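February, evening

Up before the alarm again. The heat had come on at some point in the night and the radiator in the hall was knocking, so I gave up and got dressed. Gray out, no wind. I put on the thick socks and went down and did the dishes from last night, which I had told myself I would do last night.

Work was slow until ten. The Fletent order is still held up. I called twice and was told both times that someone would call me back, and at the end of the day I sent an email so there would be something in writing. The invoice says 195 dollars and the quote said less than that. I will not pay it until they explain the difference. I have the quote printed and in the folder.

At lunch I drove over to Frerichs for the shelf brackets. They had the short ones and not the long ones. The man at the counter said the long ones come in with the next truck, but he said that in January too. I bought the short ones anyway, two packs, and will use them in the closet. Also bought a tube of white caulk and furnace filters. The parking lot is all ice on the north side and I walked like an old person back to the car.

Uko had been sick on the rug when I got home. Not much. He looked fine and wanted his supper early, so I gave him half and he kept it down. He is eleven this spring and I watch these things more than I used to. I soaked the rug in the laundry sink with the powder. It will need another round tomorrow. He slept by the back door the rest of the afternoon with his chin on my boot.

The big job for the day was supposed to be the kitchen counter. I have been saying since Christmas that I would clear it and decide what stays out and what goes in the cabinet. I started at four with the radio on. The plan was to take everything off, wipe it down, and only put back what gets used every day. I got as far as the drawer under it. The drawer had rubber bands, takeout menus from a place that closed, a set of tiny screwdrivers, keys that fit nothing, and the warranty for a vacuum I no longer own. I threw out most of it and kept the screwdrivers. By then I was hungry.

Supper was eggs on toast and the end of the cabbage. I ate standing up. The cabbage should have been used last week, but it was all right with enough pepper.

After supper I went back to the counter. The trouble is the back row. The toaster and the toaster oven do nearly the same thing and both take up room against the wall. I make toast every morning, so the toaster stays. The toaster oven I use for potatoes and for reheating pizza, and in summer I use it more than the real oven. I went back and forth on it and in the end left them both where they were. I do not have a cabinet deep enough for the oven anyway unless I move the roasting pans, and the roasting pans would have to go to the basement. 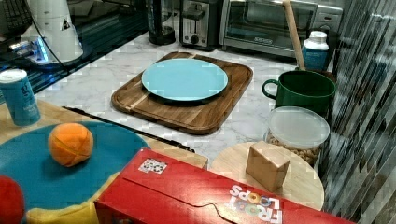 The cutting board is staying out too. I thought about standing it on edge behind the toaster, but then it slides, and I use it for everything, even just to set a plate on. It wants oil. I will do that when the counter is bare, if the counter is ever bare. The snacks should go in the pantry in their container, though I know that I will only take them out again by nine o'clock. The green mug I like to have by me, so it is never going to be put away for long.

The balls are another matter. They get left on the table and I pick them up and put them in the basket in the other room, and the next day there they are again. Tonight I left them alone on the teal mat. The orange one has held up well for something made of cloth.

I did wipe the marble-patterned part in front, and it looks better with even that much done. The gray lines in it hide crumbs, so I went over it with my hand flat to be sure. There were crumbs.

Read 18 pages of the Hivness book before I started nodding. I have not made up my mind about it. The first part moves along, but now there is a long chapter about the canal and I keep losing track of who owns the barges. I will give it until the weekend.

For tomorrow: second wash on the rug, call Fletent before nine, put the filter in the furnace, get bread. Look at the roasting pans and see if the basement shelf will hold them. Back is a little sore from the car. Going to take two aspirin and go up.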